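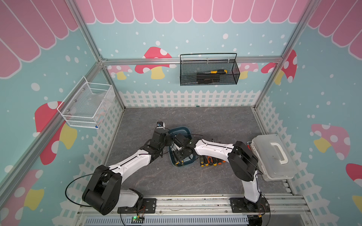 Filed under: Home & Hobby Bench > Game Room Upkeep

Looking after your controllers, keyboards and the rest of the game shelf

February is when our game shelf gets its yearly going-over. The holidays are well behind us, the weather is miserable, and by then every controller in the house has been through two months of cousins, chips and hot chocolate. I spread an old bath towel over the kitchen table, put something long and familiar on the stereo, and work my way through the pile. It takes me most of an afternoon, partly because I keep stopping to play with whatever I've just cleaned (you have to test it, don't you?), and I come away feeling that the whole room is lighter.

A lot of you wrote in after the piece on storing board games and asked for the same sort of thing for video game stuff, so I've gathered up what we do at home, plus some good ideas from readers.

Start with the outside

Take the batteries out or switch the controller fully off, and unplug anything with a cord. Then wipe the whole shell with a barely damp microfiber cloth. I mean barely – wring it out, then wring it again. For the gray line of gunk that collects in the seam where the two halves of the shell meet, a wooden toothpick is the best tool I know. Run it along slowly and the stuff comes up in a little ribbon, which is disgusting and very satisfying.

Around the sticks I use a cotton swab with a drop of rubbing alcohol on it, tipping the stick away from me and going all the way around the base. Go gently on printed letters and on anything with a rubbery coating. Milagros Tiongson wrote to tell me that alcohol turned the grips on her old Kotier pad tacky and they never recovered, so try a hidden spot first and stay with water and a touch of dish soap if you're unsure.

Sticky buttons

Nine times out of ten it's soda. Before you think about opening anything, dampen a swab with alcohol, work it around the edge of the button, press the button twenty or thirty times, and wipe. Do that again after ten minutes. I had a pad that wouldn't let go of the jump button, so my poor character in Sanna bounced her way through an entire wedding cutscene, and three rounds of this fixed it completely.

If it still sticks, you can open the shell. Check your warranty before you do, and look up a guide for your exact model, as they all come apart a little differently and some have a screw hiding under a label or inside the battery bay.

A word about screwdrivers

Please don't use the one from the kitchen drawer! I did for years, and I have a small graveyard of chewed-up screw heads to show for it. What matters most is that the tip fills the slot. If it wobbles, go up or down a size until it doesn't. The length of the shaft matters more than I used to think, too. Some screws sit at the bottom of a deep narrow well, and a stubby driver with a thick collar will never get down there, while a long thin one drops right in. For the shallow ones I like something shorter, where I can feel what my wrist is doing.

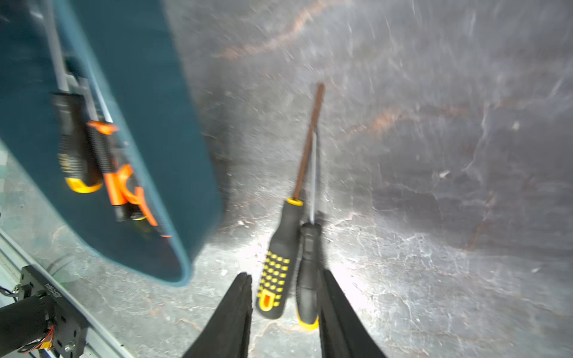

The driver on the left, with the yellow dots on its grip, has the long thin shaft and reaches well past its neighbor.

Press down firmly, turn slowly, and when you put a screw back, turn it backward first until you feel a tiny click. That's the thread finding its old groove. Then tighten until it's snug and stop. Plastic posts strip very easily, and once they've gone the shell never quite closes again.

For keeping track of the screws, an egg carton is hard to beat. Yao-tsung Yuen goes one better: he draws the outline of the controller on a piece of cardboard and pokes each screw through at the spot it came from. I've copied him ever since.

Keyboards

If you play the big online games, your keyboard is probably worse than your controllers. Mine certainly was. Turn it upside down over the trash and tap the back with your palm, and prepare to be ashamed of yourself. A soft, dry paintbrush an inch wide gets between the keys nicely, and it's gentler than blasting everything with canned air.

For a board with removable keycaps, take a photo before you pull a single one. I thought I knew where everything went, and then spent an evening with the bracket keys swapped, casting the wrong healing spell on my very patient guild. Soak the caps in a bowl of warm soapy water for an hour, rinse them in a colander, and leave them on a towel overnight. Any water left inside a cap will find its way down into the switch.

Discs and cartridges

Wipe discs straight from the center out to the edge with a clean, soft cloth. Never in circles. Old cartridges like a swab with a little alcohol along the metal contacts, then a dry swab, then a few minutes to air out. I have 74 cartridges, and I do them in batches while dinner is in the oven.

Shu-fen Yip stores hers upright in a shallow bread box with a lid, and says they come out much cleaner than they did from an open shelf. I'd just keep it away from the radiator and out of the sun.

Cords, and the tangle behind the TV

Loop cords loosely, over and then under, so that they don't remember being twisted. Old bread bag clips make lovely labels – write the name of the machine on one with a permanent marker and snap it on near the plug. Man-lok Chiang suggested cutting toilet paper tubes in half and standing them in a shoebox, one cord to a tube, and that has tidied up a drawer I had frankly given up on.

While you're back there, run the vacuum with the brush attachment over the vents on the outside of the console, with the power off and the plug out. I try to leave a hand's width of space on each side of it as well. Ours used to be wedged in beside the encyclopedias, and it roared like a hair dryer every time we loaded up Damach.

What I keep in the box

Everything for this job lives in an old cookie tin: swabs, toothpicks, two microfiber cloths, the paintbrush, a small bottle of rubbing alcohol, bread clips and a marker. The screwdrivers have their own roll. I buy swabs in the box of 600 and we still seem to run out, mostly thanks to a certain teenager and her nail polish.

Next time I'll get to headsets, and what to do when the ear pads start flaking all over your collar.

Get our household tips by email twice a month. You can unsubscribe whenever you like.

Contact us | Send in a tip | Back to top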